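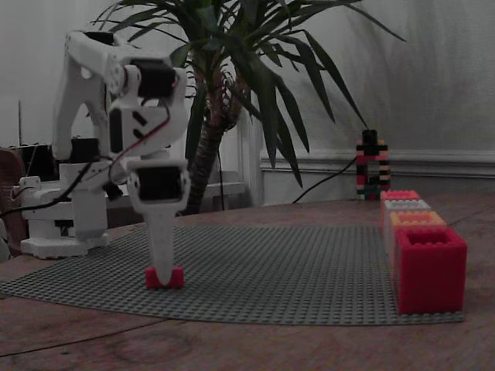
Home Files Issues Wiki Releases

Bukcombe Cousins README

I put this together from 200 cheek swab match lists, all shared by people tracing family around Bukcombe. Names are out, surnames too - please don't try to put them back!
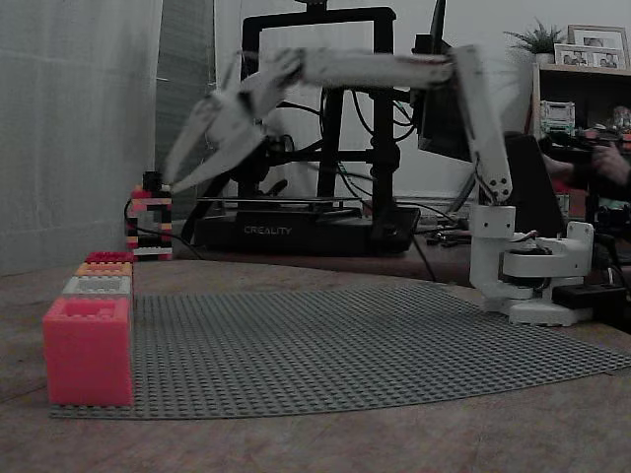
White arm reaching over the grey LEGO baseplate
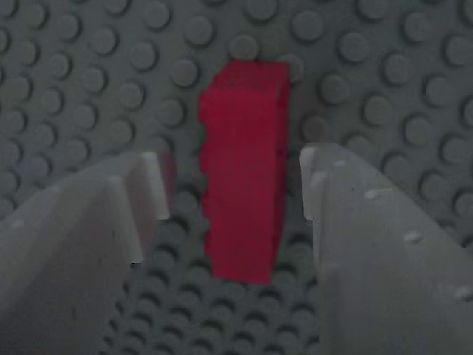 Each row is one shared stretch of DNA, with its chromosome and length. A single short stretch means very little, much like that one red brick against a whole baseplate of studs, so I've left out anything under 6 cM. 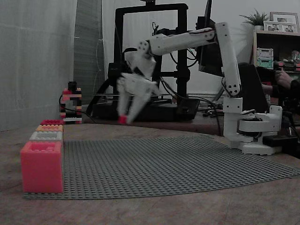

Adanech Kumsa checked the half-cousin labels and fixed 19 of them (thank you!). If you fix more, do it one row at a time - the small red brick in the gripper is about the right size of edit - and send it to Annag Forsyth or me.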